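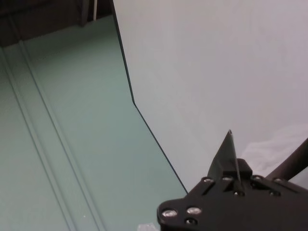 # Surfaces and Edges, Oltau Workroom

A pale green-gray surface with two thin grooves running side by side, and next to it a large panel, smooth and almost white. The grooves are a little darker than the rest, with faint light on their edges.

This page is a small gallery about the plain parts of our room. Most visitors who write to us ask about the big things: the size, the windows, how many people can work at the same time. I understand this, but when you spend your days in a room you look mainly at what is near your hands. So I wanted to write about the colours and the surfaces, and how we take care of them.

## The room

Oltau is the name of the building, and we use the ground floor. The workroom has 115 square metres and it was painted again in July. Before this the walls were a yellow colour that made everybody look tired. We chose three colours from the Radau colour card, all of them quiet. The green that is not quite green was the most difficult to agree on. On the card it looked gray, on the first test board it looked like toothpaste, and on the third board we were content.

The paint and the new boards together cost $1,478. We had put aside $2,000, and with the rest we bought felt pads, a good broom and a second stepladder.

## About grooves

I like a groove in a flat surface. It gives the eye a line to follow, and when the light is low in the afternoon you notice it much more than at noon. The difficulty is the dust. A flat cloth goes over a groove and leaves everything inside it.

What we do in our room:

- First a dry brush with soft hair, always along the groove and never across.
- Then a cloth which is only a little damp, folded over the edge of a thin card.
- Then a dry cloth. Water that stays in the line leaves a mark on light colours.
- Once in a month, a cotton bud for the ends and the corners.

Please do not use the rough side of a sponge. We did it one time on a test board and the shine was gone in that place. The board is now in the storeroom, where it holds up a shelf.

## About pale panels

Large pale areas are easier than people think. They show a fingerprint, yes, but they also show you where you have already cleaned. We use the Uleo soap, one small spoon in a bucket of warm water, and we start from the bottom and go up. I learned it the other way around, but drops that run down over a dry dirty area make stripes, and these stripes are stubborn.

For pencil marks, a white eraser is enough. For tape residue we warm the place with a hair dryer and roll the glue away with the thumb.

A pale gray-white beside a cool green is a combination I would choose again. The white alone can feel like a clinic, and the green alone makes the room smaller. Together they are calm, and a coloured object placed in front of them is easy to find - this is useful when ten people share the same tools.

## Practical notes

The room can be visited on weekdays in the morning. The entrance is from the Ferrand side, through the blue gate, and then to the left. There is a step at the door, so if you come with a trolley or a wheelchair please write to us before and we will put the ramp.

The list of colours with their mixing numbers hangs inside the storeroom door. You are welcome to copy it. If you want a painted sample, bring your own board, not larger than a sheet of office paper.

Page last changed on Tuesday, November 12, 2019.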